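Past perfect in a long flashback: how many "had"s before you drop them?

stavros_f
Posted 9:14 pm
I have a 62-page novella, close third, simple past. In chapter four the heroine is waiting for a night ferry and remembers the dinner at which her husband asked for a separation. The flashback runs 280 words and every verb in it is past perfect. My reader at Fehr marked the whole passage "heavy" and gave no further instruction.

Opening as it stands:

"He had put down his fork. He had looked at the window, where the rain had started, and had said her name the way he had said it in Taltov, before the children."

I count five in two sentences and I don't think any of them is wrong. Is there an accepted rule for where to switch? 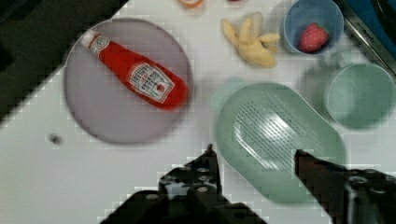
Green colander, other toy kitchen things around it.

Stavros Fragkou

karagiannis
Posted 9:40 pm
Standard practice is two or three past perfect verbs to set the time, then simple past until the flashback ends, then one past perfect or a clear time marker to close it. Any style manual will say the same.

"He had put down his fork. He had looked at the window, where the rain was starting, and said her name the way he'd said it in Taltov, before the children."

Note that "said" shares the auxiliary with "looked," so you lose one without changing tense at all. The Taltov verb stays perfect, as it is earlier than the dinner.

stamatia_b
Posted 9:58 pm
Agree with the edit, disagree that there is a rule. The number depends on how easily the flashback can be mistaken for the present action. If both happen in a room with the same two people, you need more markers. A ferry dock and a dinner table are hard to confuse. I would switch after the first verb.

The return matters more. Most drafts I see on Illomis manage the entry and then come out of the flashback with a bare "She picked up her bag," and I have to reread to find out which bag and which year.

stavros_f
Posted 10:05 pm
My exit line is currently "The ferry was late." Would that do it? The ferry isn't mentioned inside the flashback.

stamatia_b
Posted 10:11 pm
It works if there is a paragraph break before it. I would add one physical detail that the reader already has from before the flashback. Cold rail, wet bench, whatever you used.

kolbrun_n
Posted 10:32 pm
I'll take the other side. Past perfect all the way through is a legitimate choice at 280 words. It keeps the dinner finished and at a distance, and a woman who is trying to hold it at a distance is presumably what the chapter is about. Once you switch to simple past, the reader is inside the dinner and it plays like any other scene. You may want that or you may not.

What makes the passage heavy is the repeated subject plus auxiliary at the head of each clause: He had, He had. Vary the sentence openings and contract where the register allows.

"The fork had gone down first. Then the look at the window, the rain, her name."

One auxiliary, no tense switch, still clearly earlier.

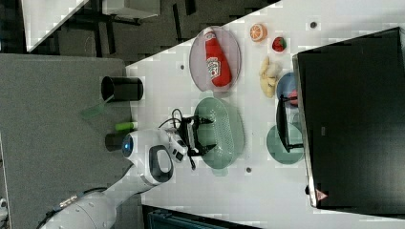

Ketchup on the pinkish plate, gripper over the colander.

Kolbrún

karagiannis
Posted 10:50 pm
Fragments are a dodge. You have removed the verbs, so of course there is no tense problem. Nobody can keep that up for a page, and the register changes from plain narration to something much more mannered. If the rest of the chapter is in full sentences the passage will stick out.

"The fork had gone down first" also takes the husband out of his own action. He put it down. That is a choice about agency, and it shouldn't be made to save an auxiliary.

kolbrun_n
Posted 11:03 pm
Taking him out of it is the point. She is looking at the fork because she doesn't want to look at him. I accept that it won't hold for a page. I wouldn't run it past three lines.

k_hijazi
Posted 11:20 pm
Has anyone checked whether the passage needs to be a flashback? If the separation dinner is the cause of the ferry trip, it could be chapter one in scene, and the ferry chapter would only need a sentence. My last draft had 16 flashbacks. I moved four into sequence and cut most of the others to a clause each.

On method: I use Nenon for drafting and I search for "had" with a space on both sides. That misses the contractions, so search for the apostrophe-d as well and sort out the "would" cases by hand.

stavros_f
Posted 11:31 pm
It can't go first. The reader isn't supposed to know about the separation until chapter four – the husband is on the phone in chapter two and sounds perfectly pleasant.

k_hijazi
Posted 11:38 pm
Then leave it where it is. In that case the reader is getting new information and I'd go with Karagiannis and play it as a scene in simple past. Distance is for events the reader already knows.

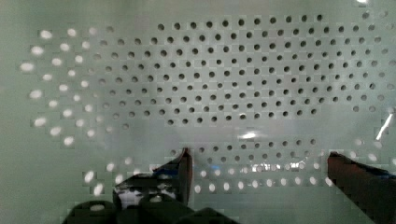

Rows of holes, staggered.

Karim

stamatia_b
Posted 11:52 pm
I don't think that last part holds. Plenty of first disclosures are made at a distance. But for this one I would also play it as a scene, particularly if there is dialogue. "He had said" as a tag is hard to read past the second use.

stavros_f
Posted 12:06 am
There are four lines of dialogue, all tagged with "had said." That may be what the reader at Fehr was reacting to.

Revised opening:

"He had put down his fork. He looked at the window, where the rain was starting, and said her name the way he'd said it in Taltov, before the children.

'I've taken the flat on the hill,' he said."

Exit is now: "The ferry was late. The rail had left a line of rust across her glove."

karagiannis
Posted 12:15 am
Good. The "had" in the rust line is correct but it sits right at the point where you want the reader back in simple past. Try "There was a line of rust across her glove."

kolbrun_n
Posted 12:21 am
I'd keep the rust line as written. The paragraph break does the work, and "there was" is weaker.

stavros_f
Posted 12:29 am
Keeping it for now. I'll read both versions aloud in the morning and send the chapter back to Fehr with whichever one survives.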